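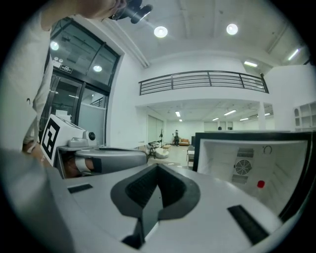
From: Barrett Lindqvist
To: mostley-gardeners
Date: 23 July 2018
Subject: Re: [mostley-gardeners] Clallo granules and slugs

I've read this three times and I still don't see what the claim rests on.

> We put the Clallo granules down on the two lower beds at Mostley and
> the difference is night and day. Before: slugs everywhere, half the
> lettuce gone. After: hardly any damage. The leaflet says one
> application treats 200 square feet for a whole season and the minerals
> "reset the soil." I think the club should buy in bulk for everybody
> before the fall planting. Who's in?

Not me, for now. My questions:

When was "before"? If it was the wet stretch in spring and "after" is the past few weeks, then of course there are fewer slugs. We've had next to no rain. I put nothing at all on my beds and I have fewer slugs too. I could sell you that for a lot less.

What happened on the upper beds? You treated the lower two and left the others alone, so you have something to compare, and the message doesn't mention it. If the upper beds are still getting eaten, I'll take notice.

What does "reset the soil" mean? I wrote to the company and asked what is in the bag. I got back a second copy of the leaflet.

Some of you will remember the Traltimia spray. Same kind of talk, same kind of leaflet, and plenty of happy people the first summer. I kept a log that year, because I was the crank then too. I went out with a flashlight and a bucket on the same nights for the sprayed rows and the bare ones. Total for the season was 163 slugs off the sprayed side and 106 off the bare side. I don't think the spray attracted them. The sprayed rows were nearer the compost. But it sure didn't drive them away.
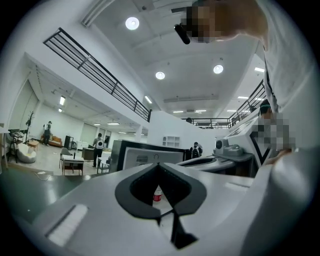 Bondarchuk's book on kitchen gardens has a short chapter on this and it's dull reading: water in the morning, pull the boards and old leaves away from the beds, pick by hand after dark. I've done that for years and I still lose some lettuce. I lose less than I used to, or I think I do, and I'd want to see numbers on that as well.

If people want to try Clallo, fine, but buy one bag. Treat every other bed in a row, same crop, same watering, and have somebody who doesn't know which is which look over the leaves. Run it through September, when it's damp again. I'll lend the flashlight.

Also, whoever has my long hose, I need it back.

Barrett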